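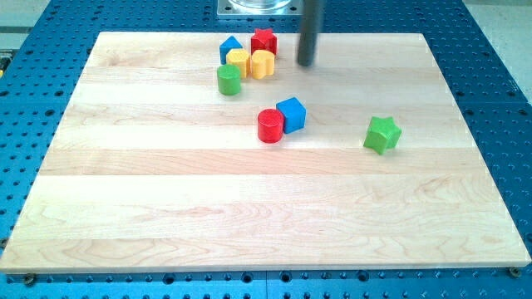 One Kolico owner in Trudgate wrote to us that her board had gone gray and thirsty over a single winter, and that she wished the booklet had put the oiling page first instead of last. We took her point, so the oiling page now comes before anything about knives.

Section 5: Oiling your board for the first time

Set aside an evening for this, and please don't rush it. The oiling itself is quick, but the wood likes a good long rest afterward, and a board that gets its rest will be much nicer to live with.

You will need the small bottle of Kolico board oil, two lint-free cloths and a flat surface you don't mind getting a drip on.

1. Wipe the board with a barely damp cloth and stand it on edge until it feels dry all over. Overnight is best – if your kitchen runs cool, give it the next day too.

2. Run your palm over both faces. If you feel any fuzz, rub lightly along the grain with the fine pad from the box and brush off the dust.

3. Warm the closed bottle in a bowl of hot tap water for 5 minutes. Dry the outside before you open it.

4. Pour a small puddle in the middle of the board and spread it outward with the first cloth, following the grain. Be generous at the ends, where the wood drinks the most.

5. Turn the board over and do the other face, then the four edges.

6. Leave it standing for 9 hours, then buff away whatever is still on the surface with the second cloth.

Note: Pale woods such as maple will darken a little with the first coat. Much of that fades as the oil settles in, so do wait a few days before you decide you don't like the color.

Caution: Oily cloths can heat up and catch fire if they are left in a heap. Spread them flat outdoors to dry before you throw them away.

Caution: Don't use olive oil or other cooking oils. They turn sticky and start to smell, and getting them back out of the wood is a miserable job.

For everyday washing, see Section 6.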